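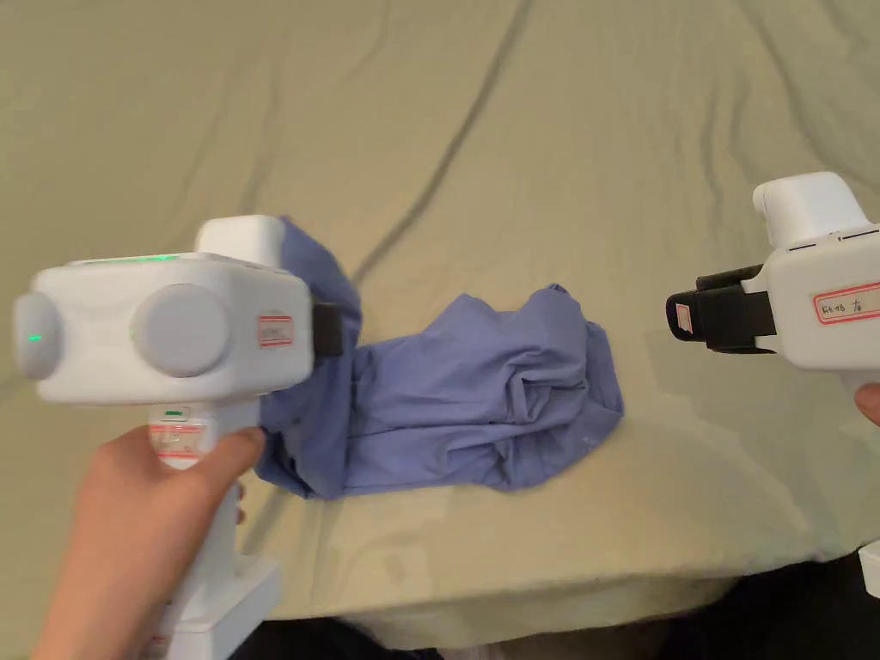
Haziq Leew's first email to us asked why anybody would pay for a gripper comparison when every maker already prints the payload on the box. Fair question! Haziq Liew (sorry, Haziq, I have typed your name wrong once already and I'm leaving it in as penance) got a very long reply from me, and a shorter version of that reply has been sitting on this page ever since.

So, hello. I'm Soledad Benítez and I started Skurnora in a rented unit in Vestholm, with one arm, two borrowed controllers and a folding table that I still use for lunch. We try out grippers, arms, cameras and the boxes that run them, and we write down what we find. People send us their hardware, or they tell us what they're thinking of buying, and we put it through the kind of work they want it to do. Then they get a report in plain English, usually with more grumbling in it than they were expecting.

Most of our work these days is with soft things. Cloth, mostly, plus bags, cables, and one very long month of bread dough that I'd rather not go into. A printed payload tells you very little about a wrinkled piece of fabric, because the fabric weighs next to nothing and the trouble is all in getting hold of one layer and leaving the one under it alone. You can have a lovely strong jaw and still come up with a fistful of everything. Or you pinch the right fold, start to pull, and the pad lets go halfway across the bed.

That's why so much of our testing starts by hand. We hold a pair of grippers ourselves, one left and one right, and do the job with them before we bolt anything to an arm. It's slow and your thumbs get sore, but you learn a lot about a jaw when you have to make it fold something yourself. You feel where the housing bumps the mattress, and whether you can get in low enough to catch an edge. I've changed my mind about a design in one afternoon that way, and then changed it back the next morning.

Our cloth routine runs to 152 tries per pair of grippers. Of those, 60 are plain pick-ups from a flat sheet, 48 are two-handed folds, and the rest are what Nelu calls the laundry pile, where the garment gets dropped any old how and you deal with whatever you've got. Everybody does well on the first part. The pile is where we start getting interesting phone calls from manufacturers.

Nelu Pîrvu runs the bench and is much stricter than I am about labels. Every gripper and pad gets one before it's allowed near a test, and if a sticker falls off, the thing goes back in the drawer until he's sure which one it is. Senthil Raju looks after controllers and cameras. He wrote Furia, the little program we use to line up the video with the jaw readings, and he'll happily talk you through it for an hour if you bring coffee (he takes it black, and he does mean an hour). Slamet Subramaniam makes our pads and fingers and has opinions about rubber.

A few things people ask. We do take small jobs, down to a single gripper. We don't sell hardware and we don't take a cut from anybody who does. If two products come out even, we'll tell you they came out even and you can pick the cheaper one. Our shared results live in a folder called Kwok, named after a noodle place that has since closed, and clients can read the write-ups for anything we bought with our own money.

We do an open bench every September, where you can bring a gripper and a piece of clothing and have a go. Come after 3 p.m., when the big arm is switched off and you can hear yourself talk. Please don't bring sequins. We're still finding them in the jaws from last time.

If you'd like us to try something out, write and tell me what it needs to pick up. Send the awkward item along too, if you can spare it.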